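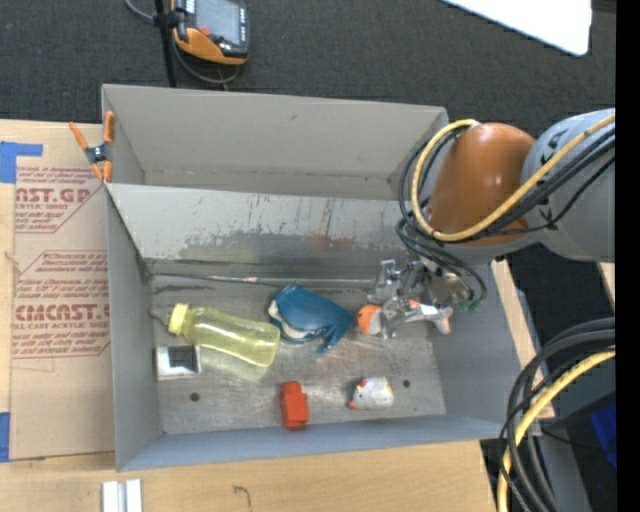
Según Nkechi Idahosa, el libro de Valente se lee mejor empezando por el apéndice, y quien entre por el prólogo lo abandonará antes de llegar a la regla. Me lo escribió en un comentario a la reseña anterior y lo he comprobado con una segunda lectura. Tiene razón en lo primero. En lo segundo exagera un poco, aunque el prólogo es largo y repite material del capítulo inicial.

Las horas de Undard
Sérgio Valente
Traducción de Arnaldo Frade
Editorial Serrano, tapa dura, 600 páginas, 30 euros

El volumen reúne tres cosas que habitualmente se publican por separado: el diario de un año de retiro en la casa de Undard, una edición comentada de la regla por la que se gobierna la comunidad y un apéndice práctico para rezar las horas fuera del monasterio. El autor fue huésped, nunca novicio, y lo recuerda con frecuencia. Esa posición intermedia determina el tono. Valente describe horarios, gestos y textos con precisión y deja sin resolver la pregunta de si él mismo cree en lo que recita. Al lector que busque un relato de conversión conviene avisarle de que aquí no lo hay.

Estructura

La obra se divide en 21 capítulos de extensión muy desigual. Los primeros siguen el calendario litúrgico desde Adviento. A partir de la Pascua el orden cronológico se rompe y el diario pasa a agruparse por horas: maitines, laudes, tercia, y así hasta completas. El cambio se anuncia en una sola frase, a mitad de un párrafo, y es fácil pasarlo por alto. Yo tuve que volver atrás dos veces para entender por qué una entrada de junio precedía a otra de febrero.

La regla ocupa la parte central. Se imprime a doble columna, con el texto latino a la izquierda y la versión castellana a la derecha, y el comentario va al pie en cuerpo menor. La correspondencia entre columnas está bien mantenida salvo en los pasajes sobre el ayuno, donde la traducción necesita más líneas que el original y el desfase obliga a pasar página para terminar un párrafo cuya mitad latina ya se ha leído.

El comentario es lo más sólido del libro. Valente distingue con claridad entre lo que la regla prescribe, lo que la comunidad practica y lo que él supone. Cuando discute la lectura en el refectorio, por ejemplo, da primero la norma, luego el uso actual – se lee de pie, sin entonación, y no se corrigen los errores – y por último su hipótesis sobre el origen de esa falta de corrección. Las tres capas llevan una sangría distinta. Es un recurso tipográfico modesto y ahorra muchas ambigüedades.

Traducción

Frade ha optado por un castellano sobrio y constante. Mantiene «oficio» donde otros traductores alternan con «rezo» u «oración», y reserva «lección» para las lecturas de maitines. El criterio figura en una nota preliminar y se respeta. He encontrado dos descuidos: en el capítulo sobre las vigilias aparece «antífona» donde el contexto pide «responsorio», y el cargo de hebdomadario se traduce una vez como «semanero» sin remisión al glosario.

Más discutible es la decisión sobre los salmos. El texto principal sigue la numeración griega y latina, mientras que el apéndice utiliza la hebrea. Cada sistema tiene su justificación y el desajuste se explica en una nota, pero esa nota está al final del volumen, después de la bibliografía. Un lector que pase del comentario al apéndice buscará un salmo y encontrará el siguiente. Habría bastado con poner el segundo número entre paréntesis.

Apéndice

Contiene el ordinario de las horas en versión abreviada, una distribución del salterio en cuatro semanas y 10 esquemas para días señalados. Lo he utilizado durante un ciclo completo, con laudes y completas diarias y las horas menores cuando el trabajo lo permitía.

La distribución funciona. Los salmos largos están divididos por unidades de sentido y las antífonas son breves, lo que facilita el rezo en solitario. Las rúbricas van en cursiva y se reconocen bien, también con poca luz. Los esquemas para días señalados son irregulares: los de Semana Santa están completos, los de difuntos remiten tres veces a páginas anteriores y el de la dedicación de una iglesia carece de himno. Sérgio Rocha, en su prólogo, presenta el apéndice como autosuficiente. Con esas remisiones no lo es.

Falta, además, cualquier indicación musical. Valente dedica un capítulo entero a los tonos con que se cantan las horas en Undard, y describe con detalle la mediante y la cadencia final, pero el libro no incluye ni una línea de notación. Supongo que los costes de composición pesaron en la decisión. El resultado es un capítulo que solo aprovechará quien ya conozca los tonos.

Edición material

Encuadernación cosida, papel crema de poco gramaje, una única cinta de registro. Para seguir el oficio hacen falta al menos dos, una en el ordinario y otra en el salterio, y yo he acabado usando tiras de cartulina. El lomo abre bien y el libro se queda plano sobre el atril a partir de la tercera o cuarta semana de uso. El papel transparenta ligeramente en las páginas a doble columna. El índice de materias es fiable; el de citas bíblicas omite los libros sapienciales, sin que conste el motivo.

Comparación

El competidor más próximo en castellano es el Breviario doméstico de Hiyori Ishida, publicado por Cunda. Es más barato, cabe en un bolsillo y trae dos cintas. Carece de comentario y sus introducciones a cada hora se limitan a unas líneas. Para rezar a diario es más cómodo. Para entender por qué se reza en ese orden, y qué se ha perdido o añadido en cada reforma, el de Valente ofrece bastante más.

Valoración

Recomendable para lectores con alguna familiaridad previa con la liturgia de las horas y para bibliotecas de casas de espiritualidad. Poco indicado como primera aproximación. El diario puede leerse por separado y tiene páginas excelentes, en particular las dedicadas al turno de noche en la enfermería, donde el autor deja de comentar y se limita a anotar a qué hora se reza cada cosa y quién responde.

Serrano prevé una versión electrónica a través de la plataforma Stosutia. Si en ella se unifica la numeración de los salmos y se enlazan las remisiones de los esquemas, la mayor parte de los reparos anteriores dejará de tener objeto. Los del himno ausente y la notación musical seguirán en pie.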